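Notes from the sorting bench meeting, Idville workshop, April 5, 2021

Chair and notes: Divina Espiritu. Both benches were represented, and Marino joined by phone for the first half.

**1. Last meeting**

Notes accepted with one fix: the shelf labels were ordered by Donstead, and we had put Idville. Sorry, Donstead!

**2. Bins by color**

This was the big one, and I'm so glad we gave it proper time. Since we moved to keeping white parts and black parts in their own bins, the end of a shift has been so much calmer. The Donstead bench tried it first and everyone on it wants to keep it. People like being able to glance down and know where a part goes without reading a label (the old labels had gone gray and curly anyway).

Agreed: white and black stay separate at both benches. Mixed bins go back to stores by the end of June.

**3. Where the bins sit**

We talked for a good while about keeping the blue bins right under the near rail of the green belt, side by side, instead of on the cart. The reach is short and the cart is free for boxes again, which the packing side is thrilled about.

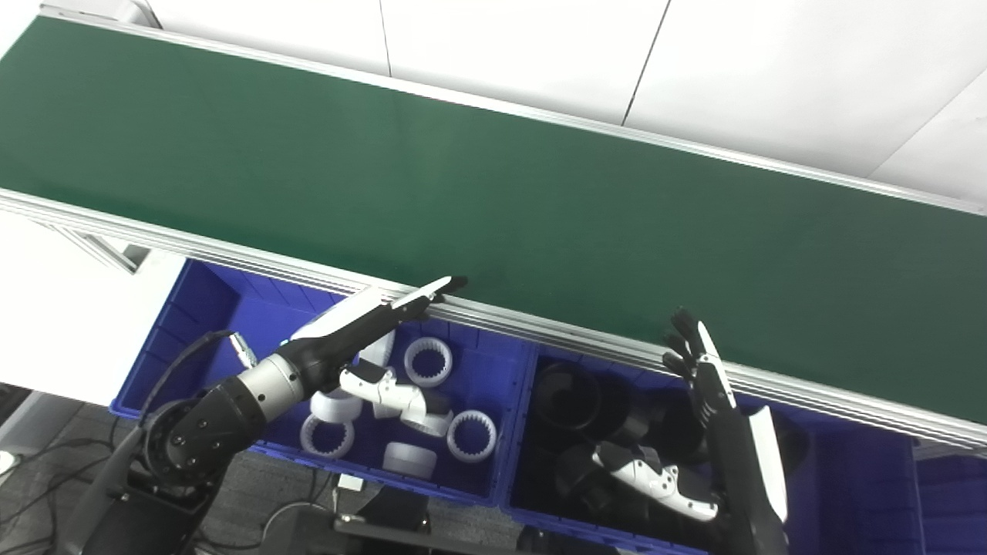
The one worry was knees and toes. Anyone standing close to the belt has less room than before, and Marino asked if the bins could be pushed back a little further. We'll try it for 2 weeks and see whether the reach still feels comfortable. Tape on the floor was suggested and everybody liked that, so Divina will bring a roll.

**4. Rings and cylinders**

Should the ring gears and the cylinders share a bin? Opinions differed, in a friendly way. Ustard would like them split, as the rings are the ones they ask for first. Others felt that more bins under the rail would crowd things. For now they share. One lovely idea from the floor was a loose divider that lifts out, and Donstead has offcuts we can cut down for a trial.

Please set the ring gears in by hand. The teeth are on the inside and we'd like them to stay nice.

**5. Cleaning**

Side rails get a wipe at the end of each shift, belt off first. Empty bins get washed before they go back on the shelf. The new brushes are great, go and try one.

**6. Orders**

- 32 blue bins, same size as now, from Ustard
- 5 rolls of floor tape
- 30 blank labels for the shelf only

**7. Anything else**

Marino is happy to show the layout to the Idville evening crew. Big thanks to everyone who stayed to clear the old cart, it made such a difference to the aisle.

Divina to send these notes out and book the room for June.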